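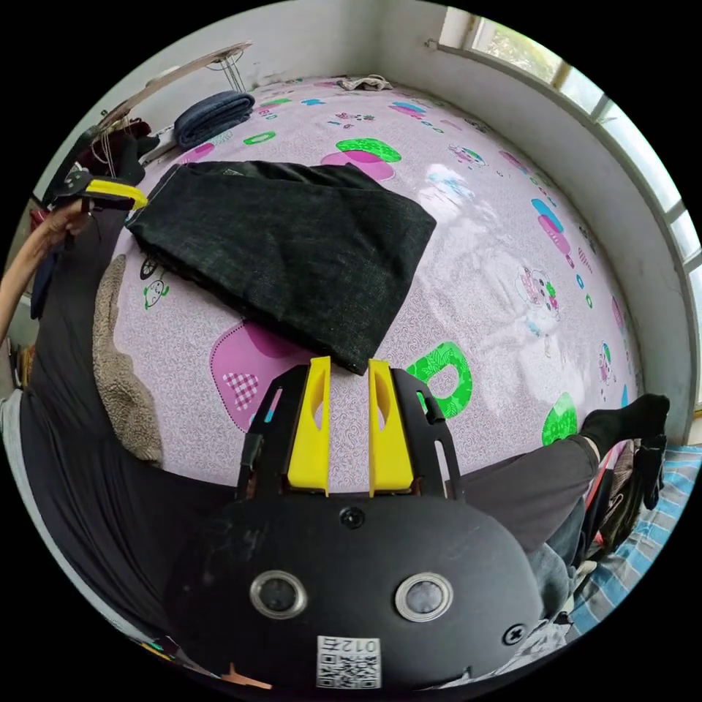

People like to say that robots never get tired and never need help. I don't believe it, and after reading this I hope you won't either. Take the gripper, the part of a robot tool that does the grabbing. It has a pretty easy-sounding job: close, hold, open. But look at the two yellow fingers. There's only a narrow gap between them, and each one has a curved hollow in it. The two hollows nearly match, like a face and its reflection. If one finger gets bent or worn down, they stop matching, and then your "perfect" machine may have trouble picking up a pair of jeans.

## So who looks after it?

A person does. At the Fullden repair shop that person is Yolanda Casado. She has 14 grippers on her shelf and doesn't trust any of them until she has checked them herself.

She starts with the power off. Always! A gripper can't tell your thumb from a sock, whatever the ads say.

Next she wipes the fingers with a soft cloth. Clothes and blankets shed fluff, the same gray stuff you find in your pockets. A little fluff on a fingertip makes it slippery. A lot of fluff down in the moving parts can make the whole thing stick.

Then come the screws. Every time a gripper opens and shuts, it shakes a tiny bit. One shake does nothing. Thousands of shakes can turn a screw loose. Yolanda tries each one with a small screwdriver, and she stops as soon as it feels snug. Turn too hard and you can ruin the screw, and now you have two problems.

## The paper test

I asked her how she knows the fingers line up. I was expecting a laser. She used a strip of paper.

She closes the fingers on the paper and pulls gently. If it slides out on one side, the fingers aren't meeting properly there. She loosens them, nudges one over, tightens it and tries again. On 22nd June I watched her do this with a gripper named Cabello, and it failed the paper test 2 times before it passed.

After that Cabello had to pick up a washcloth 50 times in a row. It dropped one. Yolanda wrote that in her notebook and started the 50 over from the beginning.

## Should you believe the videos?

I've watched plenty of robot videos on Vimeo. The robot folds a shirt, the music plays, the end. Maybe it really is that good. But a video can be cut, and the person with the cloth and the screwdriver usually gets left out. Next time you watch one, try asking:

- How many tries did it take?
- Who cleaned it that morning?
- What happens with a different shirt?

Yolanda's answer to the last one was "Bring me the shirt and we'll see."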